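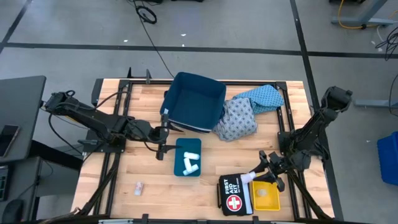
About Onside

Onside sorts out other people's cupboards. We are based in Zotgate, above a shop that used to sell curtains and now sells nothing, and we work in homes across the town and out as far as Irkolard, provided the bridge is open.

We started as a removals firm. It was a perfectly good removals firm, apart from the vans, and it taught us that most families pay to move a large number of boxes which were not unpacked after the previous move. One customer had us carry the same sealed carton marked KITCHEN MISC to three different addresses. When she finally opened it there were fish knives, a fondue set and somebody else's post. She asked whether we could come back and help with the rest, and we said yes before working out what to charge. The vans went the following September.

What we do

Mostly we come to your house, drink your tea and ask whether you still want things. Kitchens and spare rooms are the usual jobs. We also do lofts, sheds, the cupboard under the stairs and the drawer. Every house has the drawer. We have opened 143 of them since we began keeping a note, and we would like it known that there is always a key in there, and that it never fits anything.

We will take things to the charity shop and the tip, and we will post the odd parcel to a grown-up child who has been using your house as a warehouse. We don't sell your belongings for you. We tried it for one winter and learned far too much about what people think a dinner service is worth.
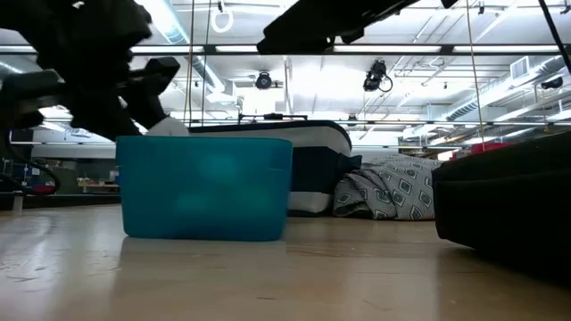
Teal plastic bin at floor level. Lid not included, as ever.

What we don't do

We don't tell you to hold each object and consult your feelings. Some of our customers do that anyway and we wait politely. We don't put anything in a skip without asking, even when it is plainly a broken toaster. We don't take photographs of your mess for our website, and we don't tell the neighbours, although in our experience the neighbours already know and are quietly hoping you'll find their ladder.

Nor do we throw away paper. Paper gets sorted into a pile you must keep, a pile you may keep and a pile you would be mad to keep, and then it is handed back to you. What happens next is between you and the shredder.

The Fodor method

Every firm in this trade has a method, usually with a book attached. Ours is called Fodor, after the make of a biscuit tin we kept the first set of labels in, and there is no book. It goes like this. You empty one space completely, and only one. Anything you forgot you owned goes by the door. Whatever is left goes back with the things you use most at the front, and you live with it for a fortnight before buying a single container. The last part is the bit people skip.
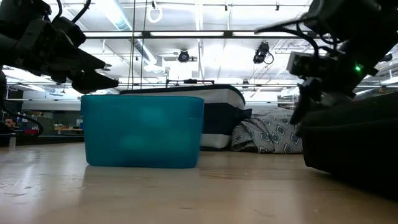
We feel quite strongly about that fortnight. People tend to go shopping for storage on the first morning, full of hope, and by the evening they own a tidy heap of empty containers on top of the original problem. Wait. You will need fewer than you think, and probably in a different size.

Prices

A first visit is £40 and lasts as long as it takes to see everything, including the room you were planning to keep shut. After that we charge by the half day and give you the figure in writing.

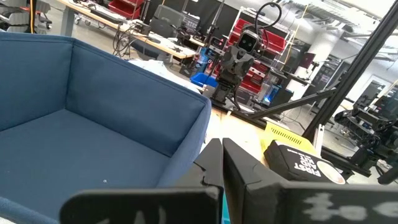 Containers are the one thing we get asked about more than money. We have no deal with any maker and earn nothing from what you buy. For a wardrobe shelf we generally suggest something shallow and open at the top, along the lines of the blue upholstered box shown here, with soft fabric walls and a flat cushioned floor. Jumpers do well in one. Don't use fabric in a shed, where it will go musty and then be moved into by something with legs.

Working for us

We take on new sorters when someone leaves, and people don't leave very often. You need a strong back, a straight face and a driving licence. A passion for tidiness is a mild drawback — the customers find it tiring.

Finding us

The door is the green one next to the old curtain shop in Zotgate. Ring twice. Our own office is a disgrace and we would rather meet you at yours.

Page last updated January 2, 2026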